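Pinces à main Trumska : montage, réglage et entretien sur un poste de démonstration

Test réalisé par Ona Dambrauskienė

Le poste Bernow sert à enregistrer des gestes de préhension qui seront ensuite rejoués par un bras. L'opérateur tient une pince dans chaque main, les deux pinces sont filaires, et la table se trouve à l'intérieur d'un bâti en profilés d'aluminium. J'ai remplacé en avril les anciennes pinces par une paire Trumska. Le test porte sur la paire seule, le logiciel d'acquisition Harahap étant resté dans la version précédente.

Montage

Chaque pince est livrée avec sa plaque triangulaire, à visser sur le dessus. La plaque est percée de petits trous ronds pour la fixation des accessoires. Les vis fournies sont trop courtes si l'on interpose une rondelle frein ; j'ai pris la longueur supérieure. Masse relevée, plaque comprise et câble exclu : 418 g par pince. C'est acceptable en séance courte, sensible au poignet ensuite.

Le câble sort à l'arrière. La notice demande de le faire courir le long de l'avant-bras sans préciser où le fixer. Une boucle trop courte tire sur la pince dès que la paume se tourne vers le haut, et la traction se retrouve dans la mesure d'orientation.

Réglage

L'ouverture des doigts s'étalonne en deux points, fermé puis grand ouvert. Il faut compter jusqu'à 7 minutes pour la paire, redémarrage de Harahap inclus. L'ordre gauche puis droite est imposé. Si on l'inverse, le logiciel accepte l'étalonnage sans message et permute les deux voies, défaut que je considère comme le plus gênant du produit.

Pour le contrôle, j'utilise un porte-ustensiles Festness en inox et un fouet. Le fil du fouet fléchit sous une pression excessive et l'accrochage demande une orientation correcte en fin de course. Le socle poli renvoie des reflets ; un revêtement de table clair et uni facilite la relecture des images. La position de la table est repérée au sol par du ruban jaune et noir, à vérifier avant chaque étalonnage.

Entretien

Le jeu dans les doigts est apparu à la deuxième semaine sur la pince droite. Le resserrage de l'axe se fait avec une clé de 2, après dépose de la plaque. Il n'y a pas de trou d'accès, défaut de conception évident. Les patins s'essuient à l'alcool isopropylique. Côté câbles, la gaine marque au passage du bord de table ; j'y contrôle l'état à chaque fin de séance.

Bilan

Mesure d'ouverture stable, mécanique correcte, notice insuffisante. Note : 7/10. Je conserve la paire sur le poste, avec un câble de rechange à portée de main et une étiquette G ou D collée sous chaque poignée.

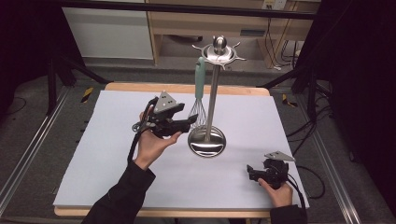
Les deux pinces devant le porte-ustensiles, fouet accroché.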